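Category: Installation & Sound Art > Technical

Contact mics on glazed tile, hum at 60 Hz

korberg_bench
Installing a floor piece at Urnbridge in October. Piezo discs glued under glazed tiles, unbalanced cable to a mixer, 2 transducers driving a steel sheet. Constant hum at 60 Hz, louder when the lights are on. The cable run is 40 feet. Would a notch filter be enough?

tessellate
No. A notch takes out the fundamental and leaves the harmonics. Put a buffer preamp at each disc and run balanced from there. Piezos want a very high input impedance, and a mixer line input will also thin out your low end. 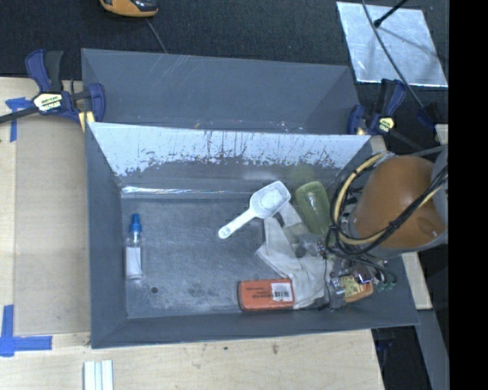 Keep the lead between disc and buffer under a foot, and shield the back of the disc with copper tape tied to ground.

yeh_audio
Disagree on a buffer per disc. I did Pluratetti with passive discs on short runs and one preamp box in the plinth. Fewer batteries to change over a long show.

tessellate
Short runs, yes. He has 40 feet.

korberg_bench
They. And I could move the mixer closer, but the gallery wants it in the closet.

yeh_audio
Then put only the preamp in the floor and send balanced to the closet. Check that the steel sheet is grounded too.

korberg_bench
The sheet was floating. Grounding it removed nearly half the hum. Ordering parts for one preamp box.

Back to top | Contact the moderators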